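February, evening

This month we finally started to collect examples for the bag task. The goal is simple to say: one gripper holds a plastic bag by the neck, the other brings an elastic band and puts it over. For a person it is a small job. For our policy, which we call Tagle, it is the hardest thing we have tried so far, since both materials change shape every time you touch them.

I operate the two arms for three hours in the morning, and then I go through the recordings and throw out the bad ones. 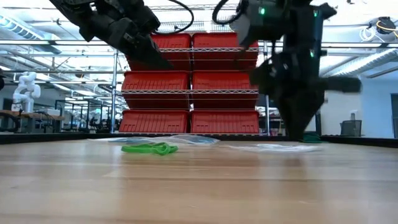 Teodoro Panganiban wrote to me that I should keep the failed attempts as well, if the arm recovers at the end, because a model that has seen only clean work does not know what to do after a slip. I think he is right, so I now save them in a separate folder.

The plan is 3000 examples. I change the band's starting place after every 12, so that Tagle will not learn only one position. 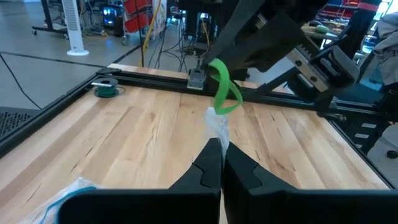 My other rule is to go slowly when the band comes near the neck of the bag. If I hurry there, the motion looks nervous in the data, and the policy copies this too. Next week I will train on the first part and write down the results.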